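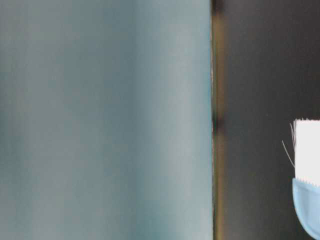
Prajapati, 08:31: Can we get bench 8 sorted before lates come on please. Arms stopped twice again and we're back to sweeping up by hand. The robot was meant to take that job off us — now someone has to stand there and watch it.

Stondmont support: Looking now. Ticket 116. Which routine was loaded?

Prajapati: Gisari, the tidy one. Same as in July.

Stondmont support: OK. Log shows grip timeout, step 87. Don't restart it yet, leave the table as is.

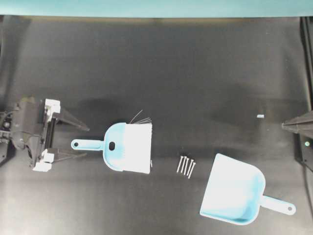

Attached: bench 8, nails between the two dustpans.

Stondmont support: Thanks. Slowed the left arm down and widened the timeout, pushed to Gistlow site just now. Run it once with someone at the stop button, then tell us what step it gets to.

Prajapati: Will do. Also can the alert go to the shift phone, not just the screen — people have stopped looking at teh screen.

Stondmont support: Yes, adding that. Need the number from you. Status: waiting on customer.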